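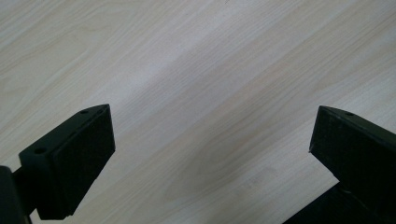
Figure 3. View from the tool camera, fingers open over the table.

3.2 Collecting demonstrations

Each task in the Flevia set was shown by hand. The operator holds one gripper per hand and works at the table, and the Skonder recorder stores both tool streams with the finger opening. We kept 153 demonstrations; 51 more were dropped for tracking loss. 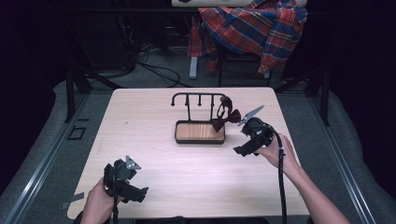

Thin, soft goods are harder to teach than rigid ones. Small errors in finger height change which fold is caught, and the policy has no force signal to correct them. In the valet stand task, the bow tie hangs from the top bar by its strap, and the right gripper comes to the wings from the side – a path that operators were told to keep throughout. The left gripper stays low over the table until needed. Labels were checked by Meron Tesfamariam.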